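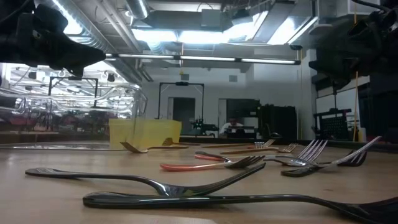
Convocatoria de participantes: estudio de uso de cubiertos de mesa

Última actualización: 7 sep 2018

Kuven, firma dedicada al diseño de menaje para hostelería y colectividades, abre el plazo de inscripción para el estudio Serer, destinado a evaluar el agarre, el equilibrio y la comodidad de tenedores de distintos materiales, longitudes y acabados. Los resultados servirán para definir la próxima gama de cubertería de la línea Nindo.

Perfil solicitado

Se seleccionará a 100 personas mayores de edad, residentes en el municipio o en su área metropolitana. No se exige experiencia previa en hostelería. Se reservarán 16 plazas para personas con movilidad reducida en manos o muñecas, que deberán indicarlo en el formulario. Quedan excluidos los empleados de Kuven y sus familiares directos, así como quienes padezcan alergia al níquel.

Desarrollo de las sesiones

Cada participante asistirá a dos sesiones de noventa minutos en la sala de ensayos de la sede de Baxter. En la primera, deberá coger, sostener y volver a dejar sobre la mesa tenedores metálicos, tenedores de color negro y tenedores con mango de color o en tono madera, y valorar cada uno en una ficha. Las piezas se presentarán sin ordenar y en posiciones diversas, con el fin de observar cómo se eligen y por qué parte se sujetan. En la segunda sesión se repetirá la prueba con alimentos fríos y calientes, servidos en plato llano y en plato hondo.

Se ruega acudir sin anillos ni pulseras y con las uñas sin esmaltar. Las personas zurdas realizarán las mismas pruebas con la mesa dispuesta a la inversa.

Compensación

Los participantes que completen ambas sesiones recibirán un vale de compra y un juego de cubiertos de la línea Nindo. No se abonarán gastos de desplazamiento. La asistencia a una sola sesión no da derecho a compensación.

Inscripción

Las solicitudes se presentarán mediante el formulario disponible en la recepción de la sede, indicando la referencia 961/665. La admisión se comunicará por correo electrónico. Las sesiones concluirán en marzo. Los datos personales se tratarán exclusivamente para la gestión del estudio y se suprimirán a su término.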